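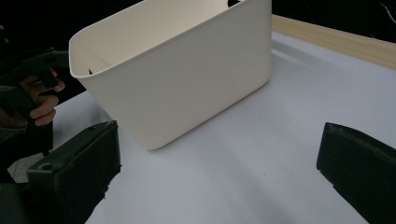

AUTOMATION | Shop floor

Bins still beat the bots, Hireck says
12/14/22

Moving a plain plastic bin off a table is still a job for people, according to Hireck. The company's chore test ran 1472 tries in November, and its machine finished 47 of every 50 wipe-downs but only 40 percent of the bin lifts. Smooth sides, wide body, not much to grab.

"The tilt is the hard part," said Ngân Lâm, who ran the trials. "People dont even think about it."

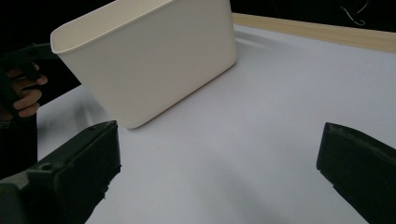 What's next

Second round at Drirwood, stacked bins this time. No date yet.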